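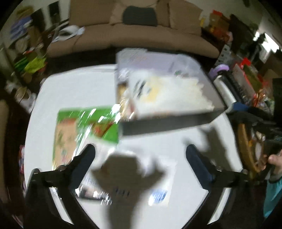

My sushi rolls fall apart when I cut them, what am I doing wrong?

Hesura Community > Cooking & Kitchen > Rice and Noodles
Posted by Teresa Esteves, Aug 24, 2024
Viewed 2,345 times

Hi all! I've been trying to make rolls at home since June and I'm getting kind of grumpy about it. They look fine while they're still on the mat. Then I pick up the knife and it's over, the seaweed tears on one side, the filling squirts out the end and I'm left with what my husband calls sushi salad (it tastes good, he eats it, but still).

What I do now: regular short grain rice from Henriques, the grocery place near my job, cooked in my Rumivon rice cooker on the normal setting. I stir in rice vinegar with sugar and salt while it's hot, then put the whole bowl in the fridge so it cools faster. Cucumber, carrot, egg, sometimes crab sticks. I roll it up and cut it right away with my good serrated knife.

My sister's birthday is coming up and I told her I'd do the food, so 5 people are expecting sushi from me and I'd like it to look like sushi. I'm not worried about restaurant quality. I just want pieces that stay closed between the plate and somebody's mouth.

Also, a side thing: is there a trick to keeping the seaweed crisp once the pack is open? Mine goes chewy in a couple of days. We live near the water and it's muggy here all summer.

Thanks!!

Bram Jansen

It's the fridge. Don't put the rice in the fridge. Cold rice goes hard and won't stick to itself, so no amount of squeezing is going to help you. Room temp, damp towel over the bowl, done.

And sharper knife.

Saadet Yurt

Oh I have been exactly where you are, so let me go through the whole thing the way I do it now (sorry, this got long, I'm drinking coffee and the house is quiet).

Rice first. Bram is right about the fridge. Spread it out in a wide dish instead, pour the vinegar mix over, and fold it through with a paddle like you're cutting it. Stirring mashes the grains and you get paste. Fan it a bit if you have the patience, I use a magazine. You want it barely warm when you roll, like the temperature of your hand. I'd also rinse the rice before cooking until the water is almost clear, and use a touch less water than you would for plain rice, because the vinegar adds some back.

Then go thin! Everyone puts on too much. You should nearly be able to see the seaweed through the rice, and you need to leave a bare strip along the far edge so it can seal. Wet that strip with a fingertip. Keep a bowl of water with a splash of vinegar next to you for your hands or you'll wear the rice like gloves.

Fillings: dry them. Cucumber is the worst one, scrape out the seedy middle and pat the sticks with a paper towel. Watery cucumber is probably what tears your seaweed.

Rolling: shiny side of the seaweed down, filling closer to you than you think it should be. Lift the mat, tuck the near edge over the filling in one go, give it a firm squeeze, and then keep rolling. The squeeze after the tuck matters more than the one at the end. If you don't have a mat yet, one of those all-in-one packages is a nice cheap way to start. 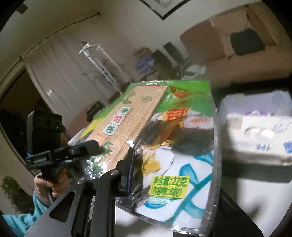 Sushi-making kit, still in its wrapper, with the bamboo mat inside.

Now the cutting, and I think half your trouble is here. Let the rolls sit seam side down for a few minutes before you touch them. Put away the serrated knife (it's for bread!) and use the longest smooth one you own. Wipe it with a wet cloth before every single cut. Long pull toward you, hardly any pressure. Cut in the middle first, line up the halves and cut those together.

For the seaweed, I squash the air out of the bag, put that inside a zip bag and then into a box with a tight lid, along with a little drying packet saved from something else. Stays out of the sun. If a sheet has gone limp, wave it over a low burner for a second or two on each side and it perks right up. Don't walk away while you do this, ask me how I know.

For the birthday I'd do the vegetables and egg the night before, cook rice that morning, and roll as late as you can stand to. Good luck, and tell us how it went!

Aníbal Garcia

I gave up on rolling and just do hand rolls. Put the rice and fillings out in bowls, everyone makes a cone, no cutting. Guests like it and you get to sit down.

If you're set on the vinegar, I like Pliller, the seasoned one, then you skip the sugar and salt step. Don't add both, I did once and it was awful.

Teresa Esteves

Ok wow, thank you! Did a test batch tonight with the rice left out on the counter and my husband's long carving knife. First roll still leaned to one side but it stayed closed!! Going to try thinner rice tomorrow. Saadet, do you peel the cucumber or leave the skin on?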